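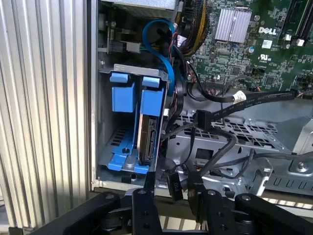

Fekalon Teardown Kit, wrist cam set
README, last touched in April

What this is
Wrist camera recordings from the Fekalon kit (two-finger gripper, wrist mount, control box) on PC disassembly jobs. Collected at the Jandisport bench in Jilldale while we had the kit on trial. Desktop towers only, side panel off before recording starts. No laptops, no servers.

Contents
355 episodes
2,829 labeled segments
71 episodes held out for test, dont train on these
Labels: approach, grasp, pull, release, abort

Tasks
- drive out of drive cage (blue latch types mostly)
- SATA data cable unplug
- power connector unplug, P10 and similar
- expansion card out. Few of these, weak labels

Notes on the kit
Setup took one morning. Docs are thin on wrist calibration, ask Triin Ramanauskas for her sheet.
Fingers are black, so are half the cables. Segmentation suffers. Would pay for colored fingertips if Fekalon sold them.
Grip force has 3 presets. Low slips on SATA plugs, high marks the plastic. We ran medium for everything.
Hanging cables are the main trouble. Planner treats them as not there, fingers snag, episode ends in abort. Aborts are kept in the set.
Bare sheet metal near the lamp blows out to white stripes. Exposure lock helps a bit, not alot.
Support answered fast. Spare pads did not come fast.

Would we buy it
For drives yes. For connectors not yet, waiting on the next finger set. Uibo arm still does our screws.

Known issues
Timestamps drift on the Tuesday batch, use frame index insted
Some segments labeled pull are really release, fix pending
Depth missing where the case wall is very close

Contact
Merike Liepiņa for access and label questions
Triin Ramanauskas for calibration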